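Consumer Claims and Evidence, handout 4
12/10/2023

Reading a product test

Most of you will have seen the Funon leaflet by now. It says 74 per cent of users "noticed a cleaner worktop". Before you quote that in an essay, ask who was asked, and what they were asked. The leaflet gives neither. "Noticed" is a very soft word, and people who have just paid for a spray tend to notice things.

The Barrios survey looks better at first, with 3,000 replies. A big number of replies does not cure a bad question. Everyone who answered had signed up for money-off vouchers, and the form had no box for "no difference".

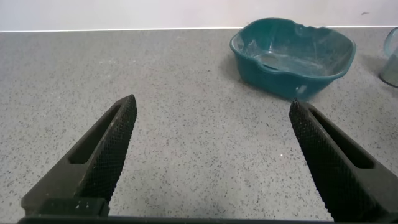

Then there is the matter of what the new spray was compared with. Plurisside tested its own against plain water, which few of us would buy in a bottle. Reson did use a rival product, but left it on for a shorter time. I would treat both results as advertising until somebody else repeats them.

For the June paper you need to be able to spot a missing comparison without being told there is one. Last year's answers were too polite about this.

Before next time: read the 2 leaflets in the course folder and write down one claim from each that you don't believe, with your grounds. "It sounds wrong" will get no marks.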